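How I Lay Out String on a Tabletop for Cutting

Every July I help run the craft table at the Arkcombe summer fair, and every July I need a silly amount of string. Bunting, gift tags, bean teepees - it all wants pieces of the same length. I used to cut them one at a time off the ball and they came out all over the place!

So now I lay them on a table and trim a few together. You'll need a ball of thin white cord (mine's a 300 ft ball of Helletti), low-tack tape, a tape measure and sharp scissors.

1. Clear the table and wipe it down. Crumbs stick to the tape and then the tape won't hold.

2. Run a strip of tape along the far side, sticky side up, and pin down its ends with two more bits.

3. Press the first string onto the tape and pull it toward you until it's snug (snug, not banjo tight - thin cord stretches and then shrinks back on you).

4. Keep going across the table, leaving a hand's width between strings. If they fan out a bit toward one side, pull the near ends back in before you measure. A slanted string comes out longer than a straight one, and I had a whole batch of tags hanging crooked before I figured that out.

5. Measure 71 inches down each string, mark it with a pencil, and snip.

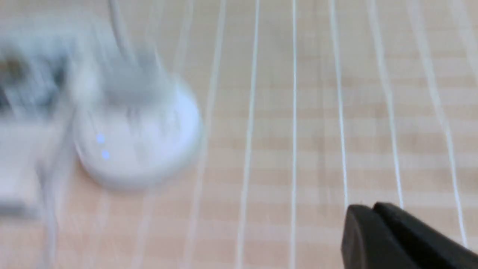 White lines running down the pale wood, spreading a little toward the right.

Tie each finished bunch loosely in the middle and hang it over a hook or a chair back. Don't wind the pieces around your hand, or you'll spend Monday evening picking out knots like I did. Leftover ends go in a jar for tying up tomatoes.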